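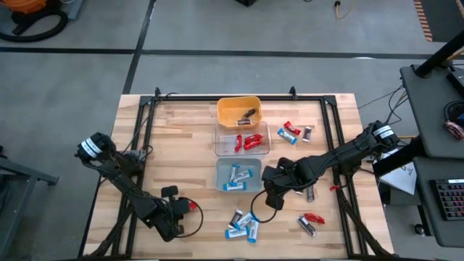 Dretico研究组今年做的课题，是让双臂机器人通过少量人工示教学会按类分拣小包装食品。该组负责人在采访中说，选零食棒是因为包装软、反光，抓取位置稍有偏差就会打滑。木台面两侧各装一只黑色机械臂，中间竖着排开橙色、透明和浅蓝色三个塑料盒，红色包装的放进透明盒，蓝白包装的放进浅蓝盒，深色包装的归橙色盒。“几根蓝白包装的交叉压在一起，这种情况最费时间，”负责人说，“单独一根躺在桌上的，早期的模型就能处理。”

首页 新闻 研究 访谈 下载 联系我们

训练数据共1,000条示教，由操作员遥控两臂录制。10月，研究组用名为Gakovham的策略模型做了一轮测试，共抓取647次，其中失败228次。负责人认为这个数字还不够好，但失败的分布比总数有用。“大部分失败发生在夹爪合拢之前，模型选错了下手的角度。放进盒子这一步很少出问题。”

研究组随后调整了标注方法，把每条示教切成接近、夹取、移动、放置四段，分别计算误差。负责人说，这个办法借鉴了合作方Rilard早先处理线缆的做法，改动不大，约11天就完成了重新标注。

谈到两臂如何分工，负责人说目前没有写死规则，由模型自己决定哪一侧出手。“有时两边会同时去够一根，然后都停住。我们还没有完全弄清楚原因。”

下一步的测试将换用没有出现在训练数据里的包装。

2018年12月31日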